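Brurach Hall Users' Group
Minutes of the meeting held 2023-05-11

Present: Yasuo Minami (chair), Asau, Chu, and the usual four from table tennis, who sat near the door.

1. Minutes of the last meeting
Agreed, once "heated" had been changed to "full" in the item on chairs.

2. Kitchen colours
Chu reported that 33 replies had come in on the new kitchen, of which ten were about parking.

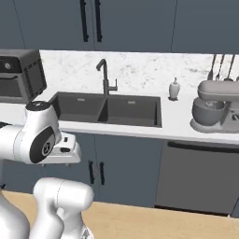 Parking was therefore discussed first, for longer than planned. Asau felt the lines should be repainted; Chu felt people should learn to use the ones we have. On the kitchen itself, the dark slate-blue cupboards with a white marble splashback were liked by most. One member asked if blue might put people off their food, and was told that the lunch club could stand it. Agreed to go with the blue.

3. Hire charges
The choir has asked again for a lower rate on the grounds that it brings joy. The chair noted that so does badminton, which pays in full. Rate unchanged.

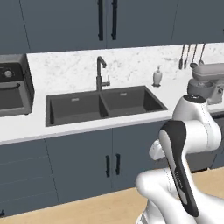
Item 2: upper cupboards with long black handles.

4. Money
The raffle made £146. Plistik's bill for the gutters will take all of it and then some.

5. Any other business
The missing urn lid is still missing. Please look at home.

Next meeting in December, chairs permitting.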